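Asley Community Meals - Progress Report to the Stekia Fund
October 13, 2024
Prepared by Seo-ah Moon

Summary
The lunch program ran on every planned day in September. We served 300 meals to older residents, which meets the target in the grant agreement. Spending is slightly under budget, mostly on transport.

Staffing
A-yeong Wi took over as kitchen lead at the start of the quarter. We now have 10 regular helpers. One driver post is still open - we have had two applicants and will interview both.

Menu changes
Diners asked for less sugar at the end of the meal. Fresh fruit has replaced pudding on most days, with pears from the Fosari orchard while they last. Food cost per meal has stayed the same.
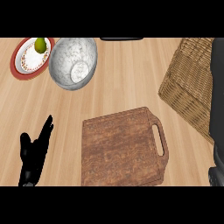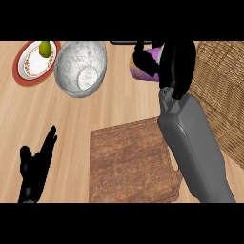 A green pear and a plate with flowers or dots around the white part.

Problems
The walk-in cooler failed twice. The second repair took two days, and we borrowed shelf space from the Song Street pantry. The repair bill came to around $300 and was paid from the reserve line.

Next quarter
We will fill the driver post, get quotes for a new cooler and start the diner survey. We are asking to move unspent transport money to equipment - a revised budget is attached.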